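Review: Firneck Kitchen Task Pack for Classroom Robot Simulation
Evthorpe Student Robotics Program, Equipment and Software Reviews
June 22, 2018

Summary rating: recommended, with reservations on documentation.

The Firneck Kitchen Task Pack is an add-on for schools that already run the Corkasum simulator. It supplies a set of household objects, a tabletop setting and a group of ready-made tasks in which a two-handed robot must move, lift or turn something. The program reviewed it during the spring term, beginning in March, with students in the upper-level robotics elective and members of the after-school competition team. The purpose of the review was to determine whether the pack could serve as preparation for the Thammasiri Challenge, where entries are first judged in simulation.

Installation

The pack was installed on the lab workstations by the teaching staff. On machines with a current version of Corkasum the process was short and gave no trouble. On older machines the installer stopped without a message, and the cause was found only after the log file was opened by hand. Firneck's support desk replied the next working day with the correct steps. Those steps do not appear in the printed guide and should be added to it.

Schools should note that the license is tied to the workstation and not to the student. Students who wished to continue their work at home were unable to do so. A transfer option exists, but each request must be made by the license holder.

Content and level of difficulty

The pack contains 8 tasks, arranged from simple reaching to work that requires both hands. The first 3 can be completed by a student with one term of programming. The later tasks assume a working knowledge of joint limits and contact forces, and the guide moves to them rather abruptly. Most student teams needed additional teaching at this point. The program prepared its own worksheet on grip planning, and other schools should expect to do something similar.

Each task may be started from a fixed layout or from a shuffled one. The shuffled setting proved the more useful of the two for teaching. Several teams had written programs that succeeded every time on the fixed layout and failed as soon as an object was moved a short distance. The class discussion that followed, on the difference between storing a position and measuring one, was among the best of the term.

Scoring is automatic. A task is marked complete or incomplete, and a time is recorded. Partial credit is not available, and staff who intend to grade student work will need to keep their own records. The replay function is adequate for this purpose. Replays can be paused and viewed from the robot's side of the table, although the view cannot be rotated while the replay is running.
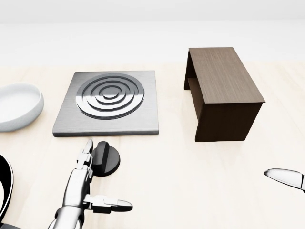
The stove task received the most attention from students, and it is the one on which the program's opinion of the pack chiefly rests. It is listed as an intermediate exercise, but it demands careful work with the fingers. The control knob stands on its own round base in front of the burner plate, so a hand coming in from the near side can place a finger upright along the left of the knob while the thumb stays low. Teams that planned this approach separately from the turn itself made steadier progress than those that treated the two as a single motion. The raised grip on top of the knob gives a clear feature to aim for, and students found it helpful when checking their hand angle in replay.

Object models are of good quality throughout. Metal surfaces and shadows are convincing, and contact between fingers and objects behaves consistently from one run to the next. The finger joints of the robot are modeled as separate links, which allowed staff to teach joint naming directly from the screen. Some 2 percent of runs ended with an object passing through the tabletop. Firneck has acknowledged the fault and states that a correction is planned.

Suitability for competition use

The Thammasiri Challenge does not use the same objects, and the pack should not be purchased in the expectation that a program written for it can be submitted unchanged. Its value lies in practice with planning, testing and the recording of results. Team members who completed the full set wrote noticeably clearer test logs afterward.

Recommendation

The program will renew its license for the coming year. The pack is suitable for schools with an established robotics course and a member of staff able to supplement the guide. Schools without prior experience of Corkasum are advised to begin with the basic simulator and add the pack in the second term. License requests from Evthorpe students should be submitted through the lab office.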